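Search this site Search
Work and Automation, Week 2 handout
Tutor: Fionnuala Dolan

Today's workplace is the returns room at Hayes, and I love this one! Over 386 items come back in a busy week, no two shelves look alike, and until June every one was picked up, checked and put away by hand.

Sorting is now shared between staff and a two-armed robot. Brendan Gilmartin, who has worked returns for years, told our group he bends and lifts far less. What he does more of is deciding: is it fit to resell, and where should it go? His job title hasn't changed, but his day has (and so, he argued, should his pay grade).

Soft toys are a lovely problem. A box has flat faces and a plush dog has none, so think about how you'd describe a good grip to a new workmate.

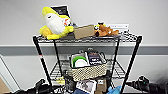
Fig. 1. Mixed goods on a wire cart, with plush toys and a cardboard box on the top shelf and a woven basket below.

Before the tutorial, read Raquel Calado's notes on job redesign and write half a page on one question: who at Hayes should be asked before a task is handed over, and when?

Contact: Fionnuala Dolan, Dromard campus | © Dromard | Back to top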